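Betarex open day: what should I look at and is it worth taking kids?
Posted in Community Help > Events and Outings

The Betarex workshop is having its open day again in August and I'm thinking of going with my two, aged 8 and 11. The flyer says there will be robot arms sorting parcels in the morning and household jobs in the afternoon. It's a fair drive for us and I don't want to get there and find we're standing behind a rope looking at the back of someone's head. Has anyone been? Do you need to book, and can children try anything? The older one is keen on engineering, the younger one gets bored quickly.

Uvik
Go in the afternoon. Parking is free but it fills up.

Vuvimitz
I went last year. You do need to book, and they stop at 100 people per session. I turned up without a ticket and had to wait for the next one. Kids were allowed near the smaller arms as long as an adult stayed with them. There's a canteen but it only had pies left by the time we got in.

The parcel line is behind a clear screen and it is loud. My daughter lasted ten minutes. The parcels come down a chute and get sorted by size, and the sign said it does 815 an hour, if I'm remembering that right. After that it's the same thing over and over. I'd do it first and then leave it.

Koskela
I can add a bit on the household session, having sat through all of it. It runs for an hour with a short talk at the front. The talk is pitched at adults, so bring something for the younger one to do, but the questions at the end were good and they took some from children.

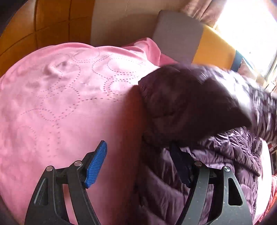 Clothes and bedding were the part I found most useful. The presenter explained that a box has the same shape each time you pick it up, and a piece of clothing doesn't, so the jaws have to close on whatever shape it's in. A puffer jacket is a good case, like the purple one beside the pink fleece blanket, with ridged pads on the jaws and one of them pushing into the quilting. Get your older one to ask how hard the jaws should squeeze. We got a long answer to that and a diagram on the whiteboard.

Seats are first come, and the left side is closer to the bench. Closed shoes are required for everyone, including kids, and they do check at the door.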